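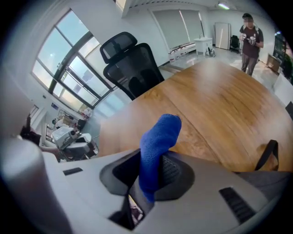

Trolero is a method for training robot manipulation policies from recordings made with hand-held grippers. It was described in April 2018 by Na-rae Ma and Nuria Gebremichael and is named after the software package in which it was first released.

Method

In Trolero, a person carries out a task with a gripper held in the hand, and a wide-angle camera mounted on the tool records each attempt. No robot arm is needed at this stage. The path of the gripper is recovered from the video by a tracking module called Etau, which matches fixed features of the room, such as window edges and table corners, between successive images. The opening of the fingers is measured separately and stored with each image.

Recordings are then cut into short segments. Each segment pairs 2 consecutive images with the next 8 gripper poses, given relative to the current pose and not to the room. A policy trained on these pairs can be run on any arm that carries a matching gripper and camera, provided that the arm can reach the predicted poses.

Filtering

Segments in which tracking is lost are discarded. Losses are most common when the camera faces a blank wall or a bright window, or when the tool is turned quickly. A second filter, Wi, removes segments that call for joint speeds beyond the limits of the target arm.

Results

The original study used 403 recordings of a single pick-and-place task, collected in two rooms. The authors reported that policies trained on both rooms transferred better to a third than policies trained on the same number of recordings from one. Fuzzy or deformable finger covers were not studied separately.

A later test set, Biletville, was released in June of the same year and added tasks with straps and other flexible objects.

See also

Imitation learning
Visual odometry
Wide-angle lens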